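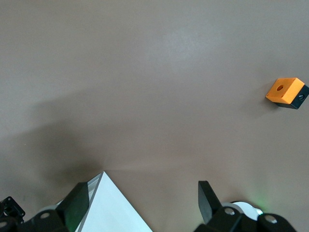
Cosuvine Wheat Bag, Long and Small

A microwaveable heat bag for stiff necks, sore backs and period pain. Made by Wasska in Drekstead. It comes in 2 sizes and 3 colours.

The Long is for the neck, shoulders and lower back. It weighs 900 g filled and is stitched into sections so the wheat stays spread out when you put it over your shoulders. The Small weighs 300 g and suits hands, knees or the stomach. A lot of customers keep the Small at work and the Long at home.

Both have a plain cotton inner bag and a brushed cotton cover with an envelope opening. There is no zip and there are no buttons, so nothing metal goes in the microwave. The cover comes off for washing.

Colours: slate, moss, oatmeal. The Small is out of stock in moss until the end of July.

What's in it
Whole wheat grain. We used to offer a lavender version but stopped because the scent was too strong for some people when warm, and we had more returns on that than on anything else. If you like lavender, put a drop of oil on a tissue and keep it near you. Please don't put oil on the bag. 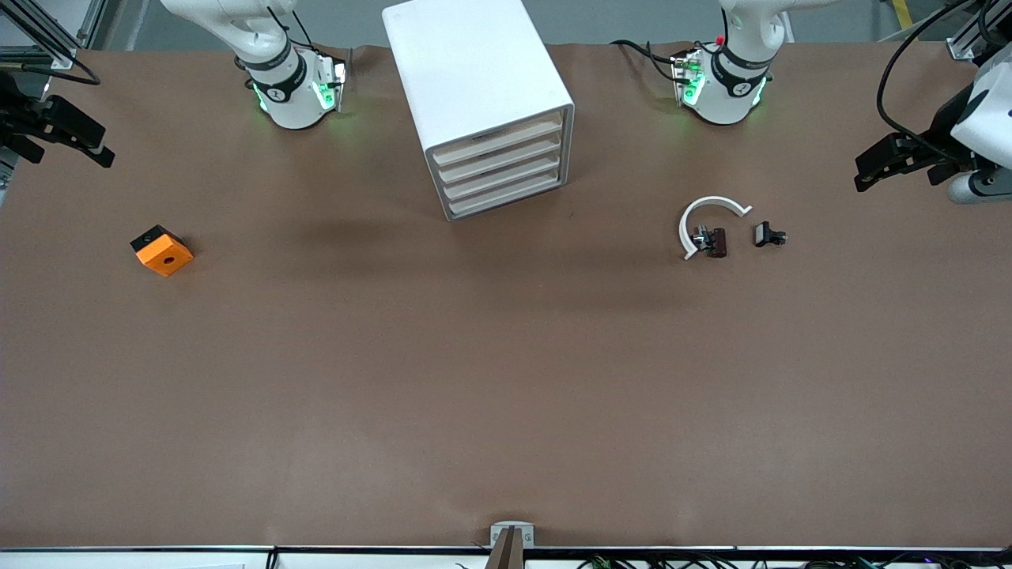
Brown paper down on the work table.

Heating
Take the bag out of its cover. Lay it flat on a clean microwave plate and check that the plate can turn freely. Heating times for the most common microwave powers are on the label sewn into the side seam. Start with the shortest time. Shake the bag, leave it for a minute, and test it on the inside of your wrist before you put it anywhere else.

Let it cool fully before heating it again. Do not heat it in a conventional oven or on a radiator. Do not take it to bed, and do not cover it with blankets or cushions while it is hot. Stop using it if it smells burnt or the grain has gone dark.

The bag can also be used cold. Put it in a sealed freezer bag first or it will pick up damp.

Who should not use it
Not for babies or small children, or for anyone who can't move the bag away by themselves. If you have diabetes, poor circulation or reduced feeling in the skin, or if you are pregnant, ask your doctor or pharmacist before using heat. Not suitable for people with a wheat allergy. It will not treat an injury, and pain that carries on should be looked at.

Washing
Cover: machine wash at 30 with similar colours, line dry. Inner bag: wipe with a barely damp cloth. It must not be soaked. If it does get wet through, throw it away.

Spare covers
Sold separately in both sizes. They fit the older Alarcón bags too, though the Long cover will be slightly loose on those.

Customer comment
"I bought the Long for my shoulders and my daughter has more or less taken it over, so I have ordered another. Wish the label was in bigger print." Lorena Lagos

Orders and returns
Unused bags can be returned in their original wrapping. We can't take back a bag that has been heated unless it is faulty. For questions about orders, ask for Agustina Tapia.

Page updated Thursday, July 23, 2009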